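Section 4: Showing it the chopstick task by hand

I wrote this part of the Erela guide after doing the task far too many times myself, so forgive me if I get fussy about small things. Sections 1 to 3 covered charging, pairing and calibrating the gripper. By now you should have a gripper that opens and closes when you squeeze the trigger, and a green tick on the Sodgate recorder screen. If the tick is amber, go back to section 3 and do the calibration again. I've tried carrying on with amber and I lost a whole afternoon's work to it!

The task is simple enough to say: pick up one thin stick from the cloth, bring it upright, and put it in the yellow container. Then do it again with the next one. The robot will learn from the way you move, so most of this section is about moving in a way that's worth copying.

4.1 Setting out the table

1. Spread a cloth over the table and smooth out any big ridges. Small creases are fine, and you'll want some of those anyway so the robot gets used to them.

2. Put the container where you can reach right over it without leaning. Sit or stand as you will for the whole session.

3. Scatter your sticks and chopsticks on the cloth. Mix light and dark ones if you have them. Don't line them up neatly – a tidy row teaches the robot to expect a tidy row.

4. Leave the rest of the room as it is. I used to clear everything off the shelves before I started, and the model I trained that way got muddled the first time a kettle turned up behind it.

Note: Change the layout a little every few recordings. Turn the container, shift it a hand's width, swap which sticks are nearest. You don't need to redo the calibration when you do this.

4.2 Picking up a stick

5. Start a new recording on the Sodgate and wait for the beep. Hold still until you hear it.

6. Bring the fingers down over the stick with the pads wide apart. Come in from above at the pace you'd use to pour a cup of tea.

7. Close on the stick near its middle, or a bit towards the top end if it's a long one. Squeeze until the pads grip and then stop squeezing. The trigger has more travel than you need for something this thin, and pressing all the way tires your hand out by lunchtime.

8. Lift, and turn your wrist as you go so the stick comes up to vertical between the pads.
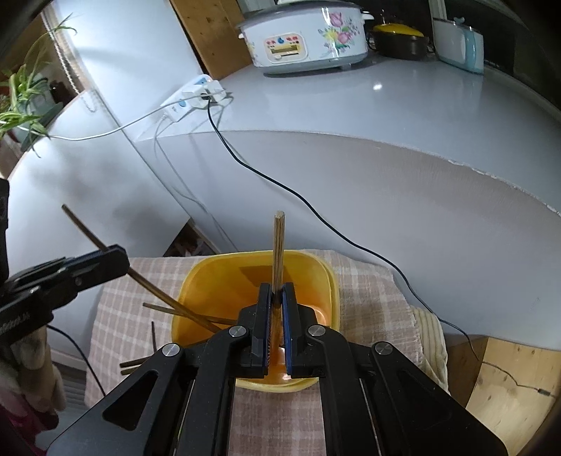

Can I use my other hand to straighten the stick if it's sitting crooked in the pads?
Put it back down and pick it up again with the gripper. The robot won't have your spare hand to help it, and a recording with fingers poking in has to be thrown away at the checking stage.

If a stick slips, keep going. Open the pads, go back for it and finish the job in the same recording. I used to delete all of my fumbles and now I keep the ones where I recovered well, because the robot is going to drop things too and it needs to have seen somebody sort it out.

Caution: Keep the pads clear of cables. If a cable gets caught between the fingers, let go of the trigger completely before you pull away.

4.3 Getting over the container

This is the bit people rush. The rim is the easiest thing on the table to knock, and a knocked container slides on cloth and takes half your sticks with it.

9. Carry the stick across at a steady height. Go higher than feels necessary for your first few, then bring it down to a sensible level once your arm has learned the distance.

10. Pause for a moment when you're above the opening. A short pause is enough, and I count "one" in my head.

11. Lower the stick until its bottom end is inside, open the pads, and lift straight up before moving away sideways. If you drag the pads off to one side you'll often flick the stick back out (I still do this when I'm tired).

12. If the container itself needs shifting, use the gripper for that as well. Open the jaws so there's one pad on each side of the near rim, close gently, and slide it along the cloth. Record the move as its own recording and label it MOVE on the Sodgate, so that it doesn't get mixed in with the stick ones.
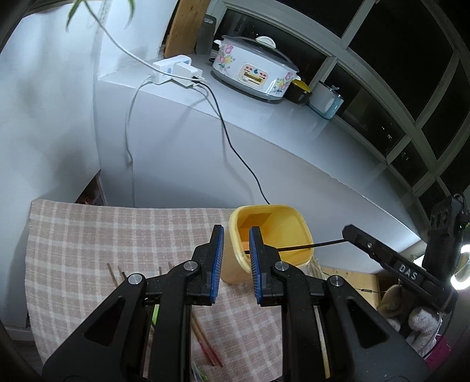

4.4 How many to record

13. Do 50 good recordings before you train anything. My own first set ran to 62, and after checking I was glad of the extra dozen.

14. Take a break after every 18. Your movements get lazy before you notice, and the robot will copy the lazy ones just as happily as the good ones. Get up, have a biscuit, shake your wrist out.

15. Vary your starting position. Begin some with the gripper off to the left, some off to the right, and a few from well up above the table.

16. Record in different light if you can. Do some by day with the blinds open and some after dark with the lamp on. The set I made in September was all mornings, and the robot was hopeless in the evening until I topped it up.

Note: The Sodgate holds 318 recordings at normal quality. It won't warn you when it's nearly full, so copy them off to your computer at the end of each session.

4.5 Checking what you've got

17. Open the Vormont viewer and play each recording back at double speed. You want to be able to see the pads and the stick the whole way through the lift and the lowering. If your sleeve covers the view for more than a blink, bin it.

18. Stop at the point where the stick goes in. The stick should be upright, with its top end showing above the pads and its lower part down inside the container.
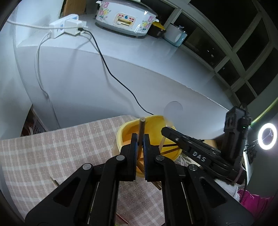
Fig. 4.3 Stick held upright, lower part inside the yellow container.

19. Mark each recording KEEP, FUMBLE or BIN. FUMBLE is for the ones where you dropped something and put it right. They go into training with the KEEP ones, but you may want to find them later.

20. Press Send to Escobar. The upload carries on in the background, so you can close the viewer, but leave the computer awake until the bar is full.

Caution: BIN removes the recording from the Sodgate as well as from your computer. There is no undo, and I've asked for one twice – so check the number at the top of the window before you press it.

If Escobar sends back "grip width missing", the trigger sensor wasn't being read during that recording. Reseat the small plug at the base of the handle, squeeze and release the trigger five times with the recorder switched on, and start again from step 5.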